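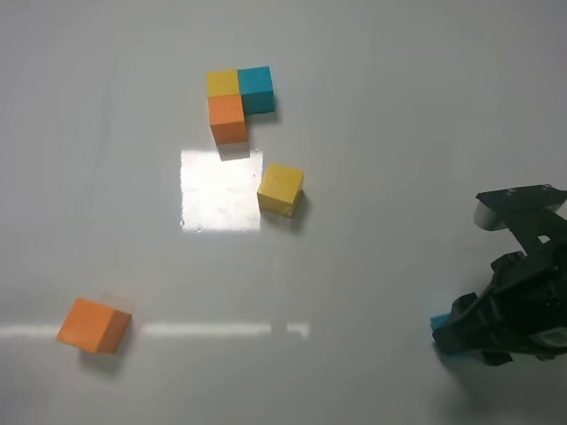 Wooden cubes in yellow, orange and teal on a white tabletop.

The Box That Wants to Raise Your Child

The first thing you should know about the Rosenthal Early Years box is that it costs $385 a year and arrives with a booklet telling you when to open it. The second is that a good share of what's inside is blocks.

I have no quarrel with blocks. My quarrel is with the booklet. According to its opening page, a child who stacks the contents in the suggested order, at the suggested age, will be "laying the groundwork for spatial confidence." I read that line to Augustina Appiah, who taught kindergarten for many years and now trains other teachers. She asked me to read it again, slower. Then she asked what spatial confidence was. The booklet doesn't say, and neither did the company when I wrote to them.

Developmental toy subscriptions have been creeping into American living rooms for a while now. Rosenthal is one of the larger names. Boltis sells something similar with a stronger smell of science, and Trallanar goes after the grandparents. All of them promise the right toy at the right moment, and all of them hint, in a soft and caring voice, that the moment can be missed.

Can it? I spent part of the summer asking that question of people who don't sell toys, and I came away less worried than the brochures would like. Children who get talked to, held, fed and left to poke at things tend to learn to poke at things. Playing with blocks probably helps with some kinds of thinking about shapes and space. There is research pointing that way, though much of it is about children who had an adult sitting next to them, chatting about what they were building. It is hard to put an adult in a box.

Boltis makes the boldest claims, so I asked to see what was behind them. I was sent a glossy summary of a survey of 2,000 customers, most of whom said they had seen their child "make progress." Their children were toddlers. A toddler who made no progress over seven months would need to see a doctor. There was no comparison group, and no mention of how the customers had been picked. When I asked about both, a spokesman named Damián Quiroga told me the survey was meant to "reflect the parent experience," and that much I believe.
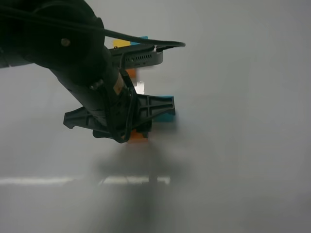

The parent experience, in my own reporting, went like this. Marlina Ong signed up for Trallanar in January, when her son was five months old, because a friend had and she felt behind. "Behind what, I couldn't have told you," she said. Her husband, Bayu, kept the age cards in a kitchen drawer and checked them against the baby. One card said the boy should be moving a ring from hand to hand. He was eating the ring. They had a bad weekend over it.

To be fair to Trallanar, the ring was nicely made. So is most of this stuff. If these companies sold sturdy toys at a high price and left it there, I'd shrug and call it a gift shop. Some parents like not having to choose, and that's a real service. Marloes De Smet, a mother of three in the same building as the Ongs, has kept her subscription going for years and throws away the booklets unread. She thinks I'm making a fuss. "It's a present that comes in the mail," she told me. "I like presents."

But the booklets are what the money is for. Take them out and you have a few pieces of wood that you could buy at a yard sale, or borrow, or get handed down from a cousin. Appiah's classroom set came from a church basement in Jarnach and had tooth marks in it before she got there. She never rotated the pieces by age. The children built garages, mostly, and argued about who got to park.

The Ongs canceled in the spring. The cancellation page asked Marlina whether she was sure she wanted to "pause his journey." She clicked yes, and the next box came anyway, and it took two phone calls to get the charge taken off.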